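Ticket 1608 – Balaskas shop site, Clondville
Subject: Recipe print page drops the last ingredient
Status: Solved

2:10 pm
Great catch from the Clondville shop! When a customer prints a recipe card, the final ingredient vanishes. On screen all 12 lines show up fine. On paper there are 11. The shop runs the Wokport theme, same as our test store, so I can play along at this end.

2:35 pm
Got it to happen on the first try, which always cheers me up. Short recipes print perfectly. Anything with 12 lines or more loses its last one, and the longest card we have (18 lines) does the same.

3:05 pm
Found it – the print style sheet sets a fixed height on the ingredient box and hides whatever spills over. Switched the height to auto, cleared the cache, printed again. Every line is there! The spacing even looks nicer than before.

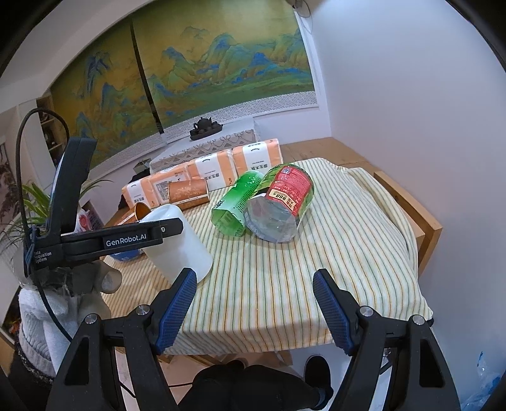 Does the shop need to save its recipes again after the fix?
The recipes can stay as they are. Only the style sheet changed, so a page refresh on each computer will pick it up.

3:40 pm
Fix is live on the Balaskas site. The Risport store uses an older copy of the same theme, so I'm opening a separate ticket to patch that one too.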